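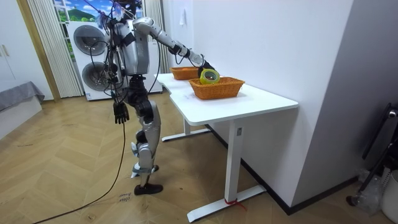 Figure 1. The humanoid platform holding a roll of tape over a wicker basket during the sorting task.

4. Student Project and Task Setup

4.1 Course context

The sorting task was developed in the second half of the Curnora laboratory course, a one-semester elective in which students bring a manipulation task from a written specification to repeated execution on a full-size humanoid. Students worked in teams. The team whose work is reported in this section consisted of Luana Peixoto, Jailson Andrade and Melur Yeoh, with Edileuza Dantas as instructor of record. Teams were given a fixed robot, a fixed room and a fixed table. They were free to choose the objects, the instruction format and the training schedule.

The specification asked for a task in which the goal location of an object could not be read from its color or position alone. The team chose sorting by category. Household objects are to be placed in one of two wicker baskets, and the category of each basket is given by a word handwritten on the tabletop in front of it. Moving a label to the other basket changes the correct answer while leaving the objects as they were. A policy that has memorized "apple goes left" should therefore fail on the swapped layout, and the team treated this as the main test.

4.2 Demonstrations

The team recorded 800 demonstrations, of which 600 were kept for training. Episodes were dropped when the operator corrected a grasp more than once, when an object left the table, or when the final placement disagreed with the label. The last case was more common than expected and was traced to operators working from habit after a label swap. From June on, the operator read both labels aloud before each episode, and the recordings made under this rule needed far less filtering. 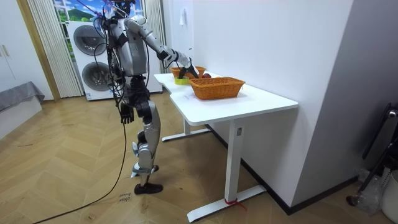 Starting layouts were drawn from a list of 8 templates, each with a random offset applied to the objects. The baskets were also moved between episodes, though never so far that the arm had to cross the torso. Legs and torso were held in a fixed posture in all recordings — whole-body motion was outside the scope of the course — and only the arm and hand joints were included in the action vector.

The policy takes head camera images and joint positions as input and outputs short chunks of target joint positions. No separate text recognition module was used. Peixoto trained a second version in which the label text was also passed in as a typed instruction, to separate errors in reading from errors in grasping. Both versions share the same image encoder and the same action head, and they were trained with the same schedule on the Plalton cluster.

4.3 Scoring

An episode was scored as correct if every object rested inside the basket matching its category when the time limit was reached. Objects leaning on a rim were scored as failures. Partial credit was recorded separately and is not used in the main comparison. Labels were rewritten by hand for each evaluation block, by a different team member each time, so that the policy could not depend on one person's handwriting. 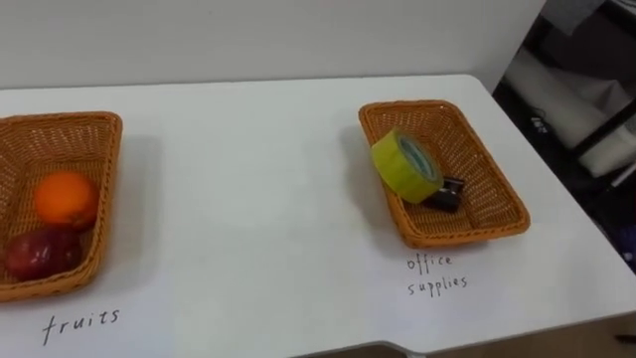

Washington Godoy objected in the course review that two categories are too few to show that the policy reads anything, as a network could learn the rough shape of a long label against a short one and still score well. He asked for a block in which both labels have the same number of letters. The team accepted the point and added such a block to the evaluation plan. Its results are reported apart from those of the original layouts.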